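Notebook, Birgate test kitchen, November
Table layout for the breakfast set, second pass

Picked up from the last entry. Open items were the position of the rice cooker, lid clearance, and whether the toaster stays on the same table. Table height unchanged. Layout sheet is revision 6, filed under Prenditz with the older ones.

Rice cooker first. Last time I had it close to the wall side and the lid had to be opened by reaching over the toaster. Moved it forward. I want the footprint settled with the lid up, as the closed footprint on the sheet has misled us twice. Measured from the back edge of the table to the hinge side and wrote the value on the sheet in pencil. It goes in ink after the next pass.
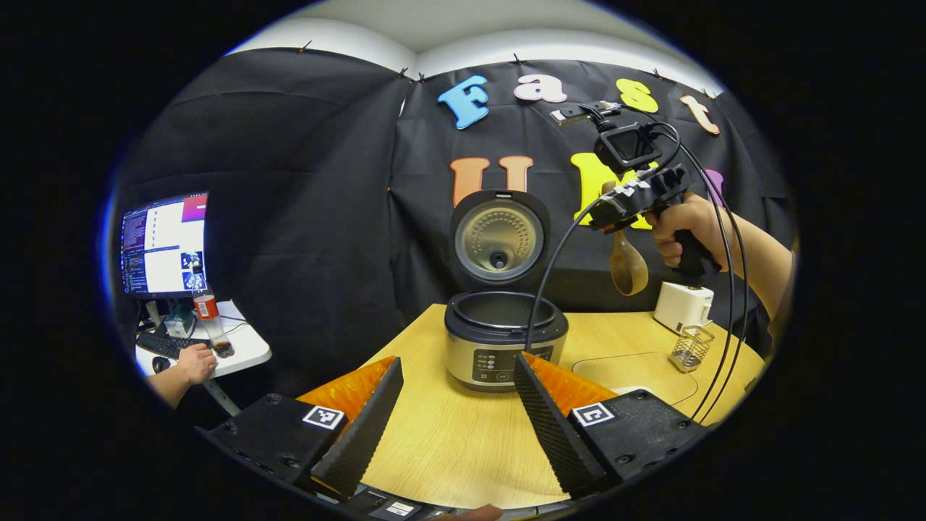
Lid clearance is the dimension that matters for anything placed behind the cooker. The hinge takes the lid all the way back, and at full open it stands upright behind the pot with the dimpled inner plate and its round center vent facing the front of the table. With the lid in that position the pot opening is clear from above and the button panel can be reached from the front. I am keeping the panel square to the front edge. Turning it toward the corner gained some elbow room in the first pass, but the small buttons were then awkward to press.

Rice quantities, for the record: 6 portions is the working load for this set. Water is measured by weight, 1000 g, and poured before the pot goes into the body. Wipe the outside of the pot before seating it. This was missed on the first pass and the heating plate needed cleaning. Paddle goes on the right, face down on its rest.

Cord routing is still untidy. The cooker cord runs off the left, the toaster cord off the back. I tried both on the Trokis strip under the table and the toaster plug is too wide to sit beside the other one. Leave an empty socket between them — or change the strip.

Toaster next. The sheet calls for it on the right, set back from the front edge, with the bread tool kept beside it. The question was whether the tool should lie flat or stand in something. Lying flat, it drifts toward the cooker over a session and ends up under a plate.

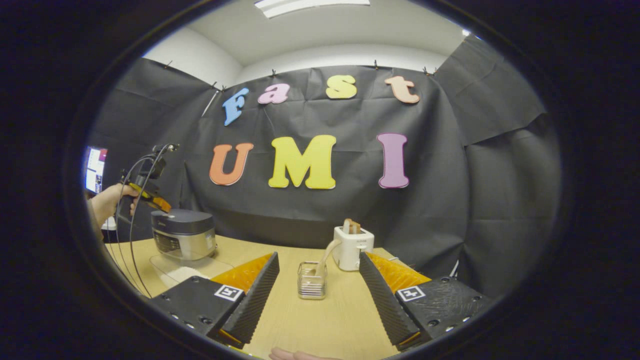

Standing storage is what I will write up. The container has to be low enough that the tool lifts out without being tipped, and heavy enough not to fall when the tool leans. The small square glass one takes the beige tool at a lean to the right, with the upper end toward the toaster, so it is on the correct side for the slot. My concern is reach: a slice standing up out of the slot needs free space over it, and the tool end should not be in the way. Shift the glass a little to the left and check again. The clear plastic piece in front of the cooker has no place on the sheet at present. Either give it an outline or move it to the shelf.

Toaster setting: 5 is too dark for the thin-cut loaf. Mark the dial one step lower and note which loaf was used. Crumb tray to be emptied at the end of each session, with the plug out.

The Butt shelf bracket at the back is loose again. Tightened it, but the screw hole is worn and will need a plug and a larger screw. Do not store the spare pot up there until it is fixed.

To do:
Ink the hinge dimension on the sheet.
Outline for the glass container, moved left.
Wider strip or spaced sockets.
Repeat the lid check with the toaster at its final mark.
Order more of the thin-cut loaf, same bakery.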